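3.2 Seating and reported discomfort

Participants were recruited from two offices in the Jaidee business park, both run by Botudard. Of the 237 employees who received the survey, 158 returned a complete form. Each person recorded lower back, neck and thigh discomfort at the end of the workday for eight weeks, using the same ten-point scale as Wiriya's earlier pilot. Staff who worked from home more than two days a week were left out of the analysis — their seating could not be checked.

Seat height was measured from the floor to the front of the cushion with the user out of the chair. We asked people not to change their settings before the visit, but some had clearly done so, and those readings were taken again in September.
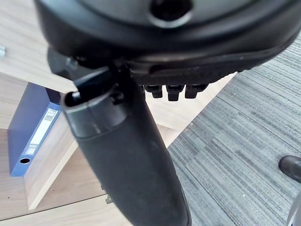 Figure 4. Underside of a padded seat and its supporting post.

Knee angle was a better predictor of thigh discomfort than seat height alone. Workers whose knees were bent well past 90 degrees reported more pressure under the thigh by late afternoon, and this held for both offices. Neck scores showed no clear link to either measure. They followed screen position more closely, as discussed in Section 3.4.

Breaks also mattered. At the Milari office, where staff walk to a shared printer on another floor, evening back scores were lower across all age groups. We did not record the number of trips.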